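Swapping the porch light

The old porch light gave out in January. It was a plain jelly-jar fixture on a wall switch, and it had been flickering for most of the fall. I left it alone longer than I should have, then ordered a Vedent wall light with a built-in motion sensor and put it up on a mild afternoon.

I turned the breaker off and checked the wires with a tester before touching anything. The old fixture came down easily apart from one rusted screw, which needed penetrating oil and a second try after lunch. The new mounting plate had slots that didn't quite line up with my box — I used the crossbar from the old light and it fit fine.

The Vedent comes in two whites, 2700K and 4000K. The box writes the second one as 4,000, with the comma, so I read it as lumens at first and thought I was getting a stadium light. It puts out far less than that. I bought the warmer one.

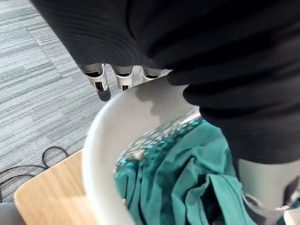
Setting the sensor took longer than the wiring. There are 2 dials on the underside, one for how long the light stays on and one for how dark it has to get first. With the time dial in the middle, the light came on for every car that passed. I turned the sensor head down toward the steps and that took care of most of it. A cat still sets it off.

I had looked at a Plino first, which runs on a battery and sticks to the wall. It would have been less work, but I didn't want to get the ladder out to charge it. Handesance had a nicer looking lantern in black, without a sensor, and I'd have needed to add one.

The caulk I used around the top and sides is Fahmy clear. I left the bottom edge open so water can drain out. It skinned over before dark and I haven't had to touch it up.

Next is the light by the garage, which has the same kind of box and probably the same kind of screw. I still have half a can of the oil.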